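Put the Money in the Bins
Clovside Workshop Notes, February 3, 2023

Most arguments about home-built sorting cells are arguments about arms. Reach, payload, repeatability, which servo strips its gears first. I have spent two winters on one in a shared shop, and my position is that the arm is the least interesting purchase. Fixturing decides whether the thing runs.

Our cell, Grondora, handles circuit boards and short cables. The first version used cardboard trays. Over 736 logged picks in August, most of the failures traced to a container that had moved or a wall that had flexed. We changed the containers and left the motion code alone. The failure count dropped to 27 over the next 1,000 picks.

Rigid plastic bins with a raised lip give the arm something it can touch without consequence. Fixed bin positions remove a calibration step. Cables remain the hard part. A board keeps its shape when gripped. A cable does not, and the pose you planned for is gone as soon as the fingers close.
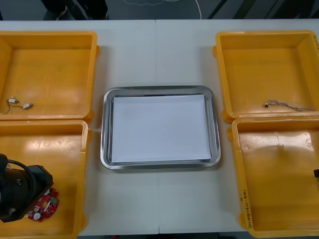

Yellow bins in pairs, steel tray between them.

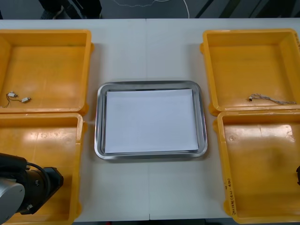
Promirell objected to this in the comments on my last post: fixed bins only hide a weak perception stack, and a cell that needs its containers in the same place every morning has not solved picking at all. The objection is fair for a product. For a bench build with 17 part types, I would still take the hiding. Perception work has no natural stopping point, and a bin can be finished in an afternoon.

I would also label the bins by hand, early, before anyone writes a config file. The config can be made to match the marker.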